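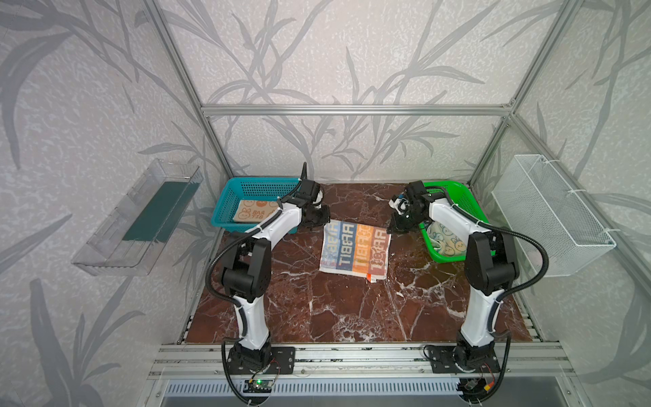
About Jallow

12 Jul 2024, by Siv Lie

Hello! I'm Siv, and Jallow is my laundry. We wash, dry, fold and deliver for families, and if I'm being fair to the rest of the business I should say that we do shirts and bedding as well, but towels are what we're known for and towels are what I'll talk about if you let me.

I started with one machine in the utility room of our old house in Backlund Street, doing washing for two neighbours who both had new babies and not enough radiators. I'd pick up a bag on my way back from the shops and drop it off again the next evening, folded. It was the folded part they went on about. Clean washing you can manage yourself, more or less, but a clean heap on the spare bed can sit there for a week (ours certainly used to), and by the end of it you're picking socks out of it every morning as if it were a drawer. So I folded, and word got about, and by the second April I'd run out of room for the bags and we moved to the unit on Zidell Road, where we still are.

We look after 298 households now, plus three nurseries and a swimming club. Last month we had 506 bags through the door, a record for us, and I celebrated by ordering more baskets.

The baskets

I'm fond of a plastic basket! They wipe clean, you can see into them from across the room and they come in colours you can't mistake for one another. We have teal and bright green and a few others that have joined along the way. One household to a basket, always, from the moment the bag is opened to the moment it's tied up again. If your things are in the green one then everything in the green one is yours, and we don't borrow the corner of it for somebody else's flannel, however small the flannel.

I tried wicker in the first year. It looked lovely and it snagged everything.

How we fold

People ask me this more than anything else, so I may as well put it here. A hand towel gets laid out flat and smoothed from the middle towards the edges, then the long sides come in so they meet, then it's halved, and halved again if it's a big one. Label on the inside if we can manage it. Some labels have a mind of their own and poke out of the bottom whatever you do, and I've stopped fighting those. We leave the fold soft and don't press down on it, and stripes should run straight along the edge. If they don't, shake it out and start again. It's only a towel, it takes a moment.

Bath sheets go in thirds. Flannels are just folded in half, please don't let anyone tell you they need more than that. Muslins and thin cloths are left until last, because they crumple if you so much as look at them and there's no sense in doing them twice.

If you have your own way of folding, tell us! We keep a card for each household and plenty of them say things like "roll the swimming ones" or "in half only, narrow shelf". One just says "big squares". We do big squares.

The rabbits

We wash an awful lot of children's things, and if you have a small person in the house you'll know that it's all animals. Bears had a good run. Then it was foxes, and at the moment I'd say rabbits are well out in front. Rabbit faces on little cloths, rabbit faces on pads, white towels with blue and orange and grey stripes and the word RABBIT all over them, this way up and the other way up. I've grown very attached to those, and you can always spot one in a pile.

I bring it up because of the favourites. Most children have one towel or cloth that is The One, and a clean copy of it won't do. If you put a note in the bag telling us which is The One, it goes in the first wash of the day and sits at the top of your bag when it comes home. We don't charge for this. I had a child who slept with a bath mat, so I do understand.

What we use

We wash towels at 60 unless the label says otherwise, with a plain unscented powder and half the amount it tells you on the box. No fabric softener on towels, ever. It makes them feel nice for a day and then they push the water round you instead of soaking it up. If yours have gone like that, ask for a strip wash, we charge the same as for an ordinary bag and it does make a difference after two or three goes. Dryers are on medium and things come out a touch early to finish on the rail. Prints last longer that way too, particularly the orange ones, which seem to fade before anything else does.

The big dryer is a Voltitz and it's older than my eldest. It hums. We wouldn't be without it.

Prices and bags

A standard bag is £20, collected, washed, folded and brought back within two days. You can fit a family's towels for a week in one, or a fair bit of bedding if you kneel on it. Nurseries and clubs pay by weight, so ring me and we'll work something out. There are 136 streets on the van round at present, and if yours isn't one of them it's still worth asking, as we add a few whenever the van has a gap in it.

Please do empty pockets. Please also leave the bag somewhere dry, and if it's going behind the bins let us know which bins.

What we don't do

Dry cleaning, rugs, anything with paint on it that's still wet, and dog beds. I'm sorry about the dog beds. We did try them for a month and the filter has never forgiven me.

We don't iron towels either. I know some people like it and I've been asked quite sternly, but it flattens the loops and you end up with something closer to a tea towel. Pillowcases and shirts we'll iron with pleasure.

If something goes wrong

It does now and then. A sock goes astray or a cloth comes back in the wrong bag. Ring us the same day if you can, while everything's still fresh in our minds, and I'll have a look myself. Odd things we can't place go on the shelf by the door for three months, and you're welcome to come in and have a rummage. There are some very good flannels on it.

Coming to see us

We're at the far end of Zidell Road, past the tyre place, with the blue door. Ring the bell and wait a minute if the dryers are going, it's hard to hear over them. You can drop bags off any time we're open and I'm usually in until the last one's tied up. Come and say hello, and bring the towels you've been meaning to deal with.

Siv

Filed under: About us, Towels and bedding, Family laundry

You might also like
Why your towels have gone stiff
How to book a first bag
Nursery and club laundry
Getting felt tip out of a pillowcase
Our delivery streets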